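Last updated 17th April. If your question isn't answered below, write to Vendula Šimko at the club address and she will either answer it or add it to the page, depending on how often she's been asked.

# Lomell Postal Games Club: Frequently Asked Questions

## Joining

**What do you lot do?**

We play board games by post. You write your move on a card, put a stamp on it and send it to your opponent, who thinks about it for far too long and sends one back. Some of us also play by email, and are spoken to politely at the summer meeting.

**Do I have to be any good?**

No. The bottom division exists for people who learned the rules last month and for Damián Hinojosa, who has been in it since he joined and says he likes the company.

**How much does it cost?**

Membership is £27 a year, which covers the newsletter, a starter pack of move cards and entry to one tournament. Stamps are your own affair. If you play in several tournaments at once you'll spend more on stamps than on the club, and we'd rather you knew that now than in November.

**Can I join halfway through the year?**

Yes, but the league starts in May and we can't slot you in once the draw is made. You can play friendlies until the next one. Plenty of members only ever play friendlies and seem to sleep better.

**Can my children join?**

From the age of ten, with a parent's signature. Please let them write their own moves. We can tell.

## Playing

**Which games can I play?**

Chess, draughts, Nine Men's Morris, and a grid game called Flavton which Fulgencio Jaramillo brought with him when he joined and which has since got out of hand. There is also a small and secretive group who play Go. Ask Fulgencio for an introduction.

**What is Flavton?**

A hiding and guessing game for two. Each player hides five markers on a lettered and numbered board, and you call squares at each other by post until somebody has found the lot. It sounds like a game you played in the back of a maths lesson, and it is, with eleven pages of rules added. The rules are in the starter pack. Page seven is wrong; use the slip tucked inside it.

**How do I write a move?**

For Flavton, letter first, then number: B3, never 3B. Letters are rows and numbers are columns. Write in capitals, in ink, and put your game number in the top right corner of the card. For chess, use ordinary algebraic notation. If you grew up on the older English style with its knights to king's bishop three, we sympathise, but your opponent may be nineteen.

**My opponent wrote something I can't read. Can I pick the reading that suits me?**

Nice try. Send the card back with a query mark and your clock stops until it's answered. If it happens twice in one game, tell the controller.

**How long do I get per move?**

Ten days from the day the card lands on your mat, not counting the day itself. You also get 2 holiday breaks a year, a fortnight each. Write the date you received the card and the date you replied on every card you send. We run on trust here, up to a point, and the point is the postmark.

**How long does a game last?**

A brisk Flavton game is done in eight months. A chess game between two careful people can take three years. Marisol Varela has a game against a man in the north of Scotland that has survived two house moves (hers), a hip replacement (his) and a change of stamp design that annoyed them both.

**Can I use a computer to help?**

In chess, no. In draughts, no. In Flavton it wouldn't help you, though one member did write a program to pick his squares for him and came ninth.

You may use books, your own notes and a board set up on the sideboard. We recommend a sideboard that cats don't visit.

**The post lost my card. What now?**

If you've heard nothing for three weeks, send a repeat card marked REPEAT with the same move on it. It must be the same move. If both turn up, the first postmark counts.

## Tournaments and prizes

**What is the Mkhize Cup?**

Our main knockout, open to everyone, played in Flavton. It takes almost 2000 cards to get from the first round to the final, and the winner receives a cup small enough to have been posted as a letter. The winner keeps it for a year and has to pay for the engraving.

**Who settles arguments?**

Brisa Maldonado is the games controller. Send her photocopies of all the cards in the game, in order, with a covering note of no more than 300 words. She stops reading at the limit, mid-sentence if necessary. Her ruling is final — she doesn't take phone calls about it.

**Can I resign by simply not replying?**

You can, and people do, and it's rude. A card with "I resign" on it costs the same as any other card.

## The newsletter

**What is Cundex?**

The newsletter. It comes out quarterly, with results, annotated games and a letters page that has been discussing window envelopes for some time.

**Can I write for it?**

Please do. Handwritten is fine, typed is better. The deadline for the next number is the end of May, and pieces about window envelopes will be held over.
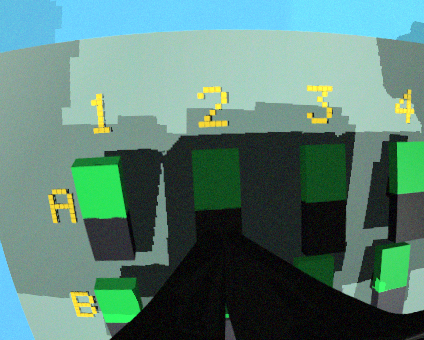 *Columns by number, rows by letter.*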